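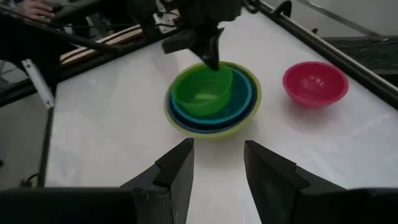 Questions from people who have signed up to record for us, or who want to use the recordings. Last updated May 26, 2025.

## Recording

**What am I being asked to do?**

You guide a two-armed robot through a short household task, and the system stores what you did. One complete attempt is one example. The Uloven project needs a lot of them, done by different people, so that the model doesn't pick up one person's habits.

**Do I need experience with robots?**

No. There is a practice period of 30 minutes at the start of your first visit, and nothing from it is kept. If you want longer, ask.

**How long is a session?**

A session is 90 minutes with a break in the middle. Most people finish between 20 and 30 attempts at the bowl task in that time. There is no target and you are not paid by the attempt.

**What is the bowl task?**

Five plastic bowls are spread over the table and you nest them in order of size, using either arm or both. The starting layout comes up on the screen before each attempt. Please copy it as closely as you can, including which bowl goes nearest the edge.

**Does it matter which hand I use for which bowl?**

No. Do what feels natural, and change your mind if a reach gets awkward. We had a rule about this until December and dropped it – everyone's recordings had started to look the same.

**I dropped a bowl. Should I start again?**

Carry on if an arm can still reach it. Picking up a dropped bowl is useful to the model. If it has gone on the floor, stop the recording, mark it "incomplete" and reset the table. Don't lift a bowl back by hand while the recording is running.

**Should I go as fast as I can?**

Go at a steady pace. Very slow attempts are a problem as well, particularly long pauses where the arms don't move. If you need to think, do it before you press start.

**A bowl has stuck inside another one. What now?**

Try once or twice to lift it out by the rim. If both bowls come up together, put them down, end the attempt and mark it "stuck". Don't hold one bowl and pull hard with the other arm, as the fingers can slip.

## Checking and labels

**Who decides whether an attempt is good?**

You give it a first label, then a reviewer at Hevari watches it and can change the label. You won't be told off if they disagree with you. Almost 70 per cent of attempts are kept as full examples. Incomplete ones go in a separate set.

**Can I delete an attempt?**

You can flag it and give a reason, but only a reviewer can delete it.

**Will I be in the recordings?**

The wrist cameras sometimes pick up hands and sleeves. Sound is not recorded. If your face appears, flag the attempt and the reviewer will remove it.

## Using the data

**What is in each example?**

Video from the wrist cameras, joint positions for both arms, gripper opening, the task name and the final label. Older examples from the Clornitz site have no gripper opening for the left arm.

**Can I mix the bowl set with the Pietrzak set?**

Yes, but check the order of the arms first. Pietrzak stores the right arm first and we store the left. Training will run without an error either way, so it is easy to miss.

**How do I report a wrong label?**

Send the example number and what you think the label should be, using the form on the downloads page. Corrections go into the next release.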